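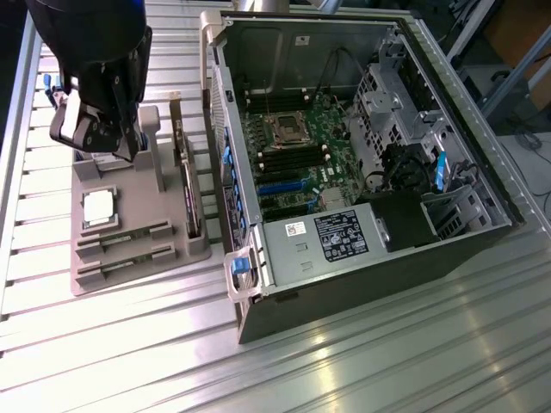 Was the second series of Calon any better than the first? It was longer, which the channel seemed to think was the same thing.

I'd watched the free episode on Saturday, mostly to see what 1,149 people had signed a petition for. Two detectives, one lighthouse, a great deal of staring.
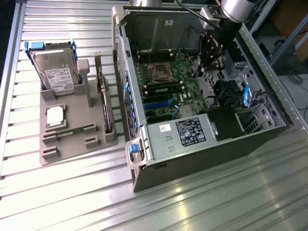
SHORT FICTION / TELLY

"It picks up at episode 7," my sister said.

"They said that about Siriwan."

"And did it?"

"I stopped at six."

She pressed play anyway. The lighthouse came on, and somebody stared at it.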